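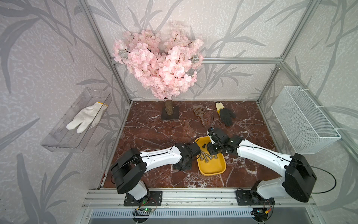

Flernham hardware exchange reopens with bolts, gloves and a blossom tree

26/04/2021

The Flernham hardware exchange reopened on Monday on Lahlou Street, in the former Bomari showroom, after six weeks without a home. Residents can again bring in leftover nuts, bolts, screws and washers and take away what they need for repairs.

The exchange had been working out of a shared unit on the Flumham road until its lease ran out in March. Stock went into storage in lidded tubs, and people with a missing bolt were sent to the hardware store in Flumham, a 50-minute round trip by bus.

Jonas Kuster, who runs the exchange, said the first delivery was on the step before the doors opened. It was a paint can filled to the rim with hex bolts, with no name on it.

"We can use those," Kuster said. "Hex bolts go faster than anything else we have. People need them for bed frames, gates, swing sets, trailers. They usually need two, and the store sells them in a box of 50."

The Bomari company sold bathroom and floor tile from the building until last fall, and much of the showroom decoration is still in place. The dark red-brown marble with thin white veins has stayed, and so has the pale gray wallpaper with its pattern of large leaves and branches. An artificial cherry tree, covered in pale pink blossom and fixed to a flat black base, came with the lease. Kuster said the landlord offered to haul it off and the exchange asked to keep it.

"I had a dumpster booked for the display shelving and I was going to put the tree in with it," he said. "Then two people came to measure for the counter and both of them asked if the tree was staying. So it's staying."

How sorting works

Bolts come in mixed. At the exchange they are tipped into shallow trays a small amount at a time, spread out and picked through by hand. The trays are yellow plastic with a raised edge. Kuster tried white and gray ones at the old unit and found that silver bolts were harder to pick out against them, especially late in the afternoon.

Each piece is checked for head size first, then thread, then length. Anything bent or badly rusted goes to scrap metal. Pieces with a darker finish are kept apart from the bright ones if there are enough of them to fill a bag. Otherwise they go in the general drawer.

Matching thread is the slowest step. Inch and metric bolts can look the same in the hand, and a bolt in the wrong bag can strip the threads of whatever it is forced into. The exchange keeps a board of sample nuts on the counter, and a doubtful bolt is run into one by hand. If it stops after a turn or two, it is the wrong nut.

Sorted bolts are bagged by size. Bags cost 60 cents each, or nothing for anyone who brings in the same weight of usable hardware. The price has not changed since the exchange started.

Gloves are required for sorting. Two kinds are on hand: knit work gloves with a black coated palm and fingers, and light white cotton knit gloves with small gray dots. The coated ones are for anything oily or with a rough edge. The cotton ones are for small parts, and they go back in the clear wall tray after use. Kuster asked that people not take either kind home.

"We lost a lot of left hands last year," he said. "I don't know what anyone does with a left hand."

Slotted plastic scoops are used for lifting small hardware out of a tub, since the grit falls through before it gets to the tray. They are kitchen scoops bought at a restaurant supply sale. Metal ones were dropped after they scratched plated parts.

White wire mesh baskets have been put up on the walls for returned bags and order slips. They should be emptied at closing each day.

Space and rent

The new site is smaller than the old one by a third. Kuster said the difference was mostly hallway. Heating is included in the rent, and the parking lot behind the building has space for six cars. The front door has a low step, and a ramp has been ordered. Until it is installed, anyone who needs level access can ring the bell at the rear entrance on Mill Lane.

Rent is being covered for the first year by a grant from the town's repair fund and by sales of sorted stock to two local workshops. One is the bicycle shop run by Faisal Kiani on Station Street, which has bought from the exchange since it opened.

Kiani said he spends less on small parts now than he did when he started the shop, although he still orders new bolts for brakes and stems.

"For fenders, racks, kickstands, baskets, used is fine," he said. "I bring a list on Friday and I get most of it. When they were closed I had a kid's bike sitting on the stand for nine days waiting for one bolt. It was a length I never stock."

He has also been giving the exchange his own leftovers, mainly from old frames too damaged to repair. His last load before the move weighed 77 pounds, and part of it still hasn't been sorted.

Not everyone on Lahlou Street was in favor of the move. At a town meeting earlier in April, residents asked about noise from metal being tipped and about tubs being left on the sidewalk overnight. The exchange has agreed to do no tipping before 9 a.m. and to put rubber mats under the large tubs. Drop-offs outside opening hours are not allowed, and a notice about this will go on the door. Kuster said Monday's paint can was accepted as an exception.

A question about the marble also came up. The lease says it must be returned in the condition it was found, apart from normal wear. Mats will be laid wherever heavy tubs are moved, and dragging tubs or shelving is not permitted.

What to bring

The exchange accepts nuts, bolts, washers, wood screws, machine screws, hooks, hinges and brackets, in any amount. Hardware does not have to be sorted, but it should be free of paint, glue and wet oil. Jars are fine if they have a lid. Bags should be doubled.

It does not accept nails, used drill bits, electrical parts, locks without keys, or anything from a car's brakes or steering. Batteries and aerosol cans should go to the transfer station.

Furniture makers' hardware packs are welcome even if some pieces are missing. Kuster said these are the most requested item after hex bolts, and asked that people leave the paper instructions in with them so the pack can be labeled with the right model.

People looking for a particular bolt should bring the old one, or the nut it goes into. A photo is usually not enough to tell the thread. If there is nothing in stock, a slip can be filled out at the counter with the size and a phone number, and slips are kept for 60 days.

Sorting sessions are open to anyone over 14. They start again this week and run on two evenings, from 6 p.m. to 8 p.m. No experience is needed, and a short introduction to reading sizes is given at the start of each one. Places are limited and should be reserved by phone or at the counter. Long hair must be tied back and closed shoes are required.

The exchange is open Monday, Wednesday and Friday from 10 a.m. to 5 p.m., and Saturday from 10 a.m. to 1 p.m. The entrance is next to the dry cleaner. The old sign for Bomari is still over the door and will be taken down when the new one is ready.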